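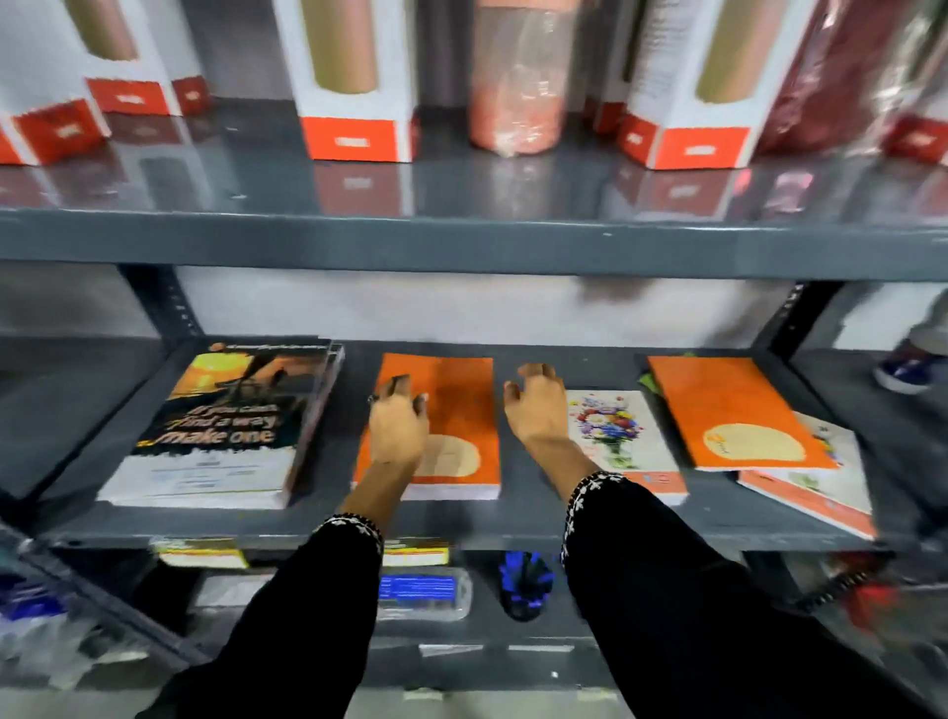 **Help wanted – shop floor and shelves, stationery & gifts**
Part time, two openings, start as soon as you can

Cleltness is looking for two people to keep our notebook and gift aisles in order from now through the end of December. Back to school is coming at us fast and we are already behind. If you like paper, pens, notebooks, and putting things back where they belong, keep reading.

We're a one-floor store on the corner of Skjelbred Street, next to the shoe repair. Notebooks, cards, wrapping, drink bottles, small gifts, school stuff. Family owned. Open seven days.

## What you'd be doing

Mostly shelves. Notebooks get picked up, flipped through, put down on top of some other notebook, and by four in the afternoon the whole aisle is a mess. Somebody has to walk it and fix it. That's the job, or the biggest part of it.

- Straighten the notebook shelves – flat, covers up, spines all the same way, same design together
- Bring stock up from the back room and put it out
- Face the boxed gifts and bottles to the front, window side out
- Check that every item has a price label and that its the right one
- Pull anything bent, torn or with the plastic wrap split, goes in the bin under the counter and gets written down in the damage book
- Wipe the shelves. Metal ones show every fingerprint, the shiny ones worse
- Help customers find things. Ruled, blank, grid, dotted – you'll learn it in a week
- Gift wrapping from November on (we'll teach you, it's not hard, corners take practice)
- Register cover at lunch once you're trained

Tuesday is delivery. Expect cartons. Last one had 457 notebooks in it across the different boxes, and every one had to be checked against the slip before it went out on the floor. Two people can do it in a morning if they don't stop to read the covers. People always stop to read the covers.

## Hours and pay

Shift A – opening, 8:30 to 1:30, four days a week
Shift B – closing, 2:00 to 7:30, four days a week, one of them is always a Saturday

Tell us which one you want. Either is fine too, say so, it helps us.

Pay is $13.50 an hour to start, $14.25 after your first 40 shifts. Paid every second Friday. Fifteen minute break, paid. Staff discount of 20 percent on everything except the clearance table. December hours go up – plan on an extra shift a week, and we close late the last ten days before Christmas. No time off between December 10 and 24, sorry, please don't apply if you already have a trip booked.

## Who we want

No retail experience needed. We've hired people straight out of school and people who retired and got bored. You should be

- 16 or older (under 18 we need the work permit before your first day)
- OK on your feet for five hours
- Able to lift a carton of paper, they're small but heavy, up to 35 pounds
- Neat. Really neat. If a crooked stack bugs you, good
- Polite with customers, including the ones who open the plastic
- On time

Nice to have – a second language. We get a lot of Portuguese and Greek speakers in the store and Rosimeire and Kyriaki can't be everywhere. Also nice – clear handwriting, we still do the shelf signs by hand.

## Clothes

Wear what you want on top as long as it's clean and has sleeves you can push up for the back room. Closed shoes. Rings are fine, long necklaces not so much – they catch on the hook displays. We give you an apron.

## The trial shift

Everybody does one before we decide. Two hours, paid, no matter how it goes. You'll get one bay that needs sorting and a stack of new notebooks to fit into it. Kyriaki Tsoukalas will be around for questions so ask them. We're looking at how the shelf ends up, and if you said hi to the customers who walked past while you were at it. Speed comes later.

A few things new people get wrong, so you know ahead of time:

- Don't stack the fat notebooks on the thin ones
- Don't fill gaps with a different design just becuase there's a gap, go check the back first
- Slogan covers and picture covers can share a shelf. Plain ones have their own
- Unboxed bottles go with the boxed ones of the same kind, not on the clearance table
- If you don't know where it goes, leave it on the cart and ask

## How to apply

Come in or write, both are fine. In person is faster. Ask for Rosimeire Nogueira at the counter, any weekday before noon, she does the hiring. Bring

1. Your name, phone number, and when you can start
2. Days you can NOT work (more useful to us than the days you can)
3. One person we can call about you – old boss, teacher, coach, neighbor, whoever

A resume is nice, not required. If you have one, one page.

Writing instead – put it in an envelope marked "Shelves" and drop it in the mail slot, Cleltness, 115 Skjelbred Street. The slot is on the left side of the door, the one on the right belongs to the upstairs apartments and we will never see it. Or leave a message on the store phone, extension 204, speak slow and give your number twice.

Applications are open until both spots are gone. Trial shifts start this week. We call everyone back, yes or no, usually in three or four days – if a week goes by and you've heard nothing, call us, the message probably got lost under something.

Parking is behind the building, staff spots are the two by the fence. Bus stops right across the street.

If you applied last year and we were full, apply again, please. We kept some names but not all of them.

Posted July 21, 2019
R. Nogueira, for the store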